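Residential Interiors Retrofit Study — Progress Report to Kerkano
Prepared by Kadri Dzene, Ustwood
Reporting period: May to August

1. Status

Work is on schedule against the revised plan. Of the 36 units in the study, 30 have been surveyed and have complete lighting and acoustic records. The remaining units are in the Mockus building, where access was held up by stairwell repairs. The manager there has confirmed entry for September. Spending is within the approved budget and no transfer between cost lines is requested.

2. Lighting measurements

Each unit was measured at desk height and at floor level, with blinds open and then closed. Readings from units with dark wall finishes were well below those from units with pale finishes, even where the lamps and window areas matched. The difference was larger than the draft model predicted. We traced part of this to the reflectance values entered for brown paint, which had been copied from a supplier table for satin finishes. The walls in the study are matte. Corrected values are now in use and the earlier results have been rerun.

The color temperature of all replacement lamps has been fixed at 3000 K. Two units were fitted with cooler lamps by mistake in May. Their readings have been withdrawn and will be repeated. 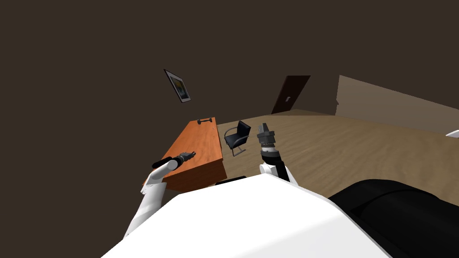
Figure 1. Rendered room with dark brown walls, light wooden floor and an orange desk.

3. Acoustic measurements

Reverberation times were taken in furnished rooms only. The method follows the one agreed at the start of the grant, with one change: the number of source positions was raised from two to 4 after early results varied too much between repeats. This adds time to each visit but has brought the spread within the agreed limit. Door seals remain the main weak point. In the Pruto units, sound passing under the entrance door accounted for most of the hallway noise measured indoors. Low-cost brush seals were fitted in five of these units in July, and follow-up readings are being processed.

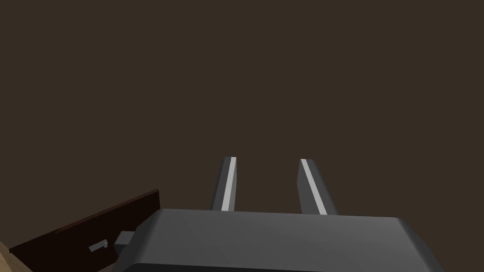

Figure 2. Rendered view, plain dark brown background.

4. Resident survey

The questionnaire was shortened after the pilot. Questions on heating were dropped, as most residents have no control over it and left that section blank. Response rates improved after the change. Complaints about glare were more common than complaints about low light, which was not expected and will be examined by window orientation.
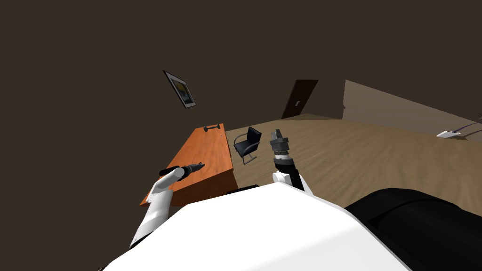
Figure 3. Same room, orange desk in view.

5. Issues and next period

One sound level meter failed calibration in June and was replaced under warranty — no data were affected. Next steps are to finish the Mockus units, repeat the two withdrawn lighting records, and circulate the draft paint and lamp guidance for comment. We ask Kerkano to confirm by the end of October whether the guidance should be issued as a separate document or as an annex to the final report.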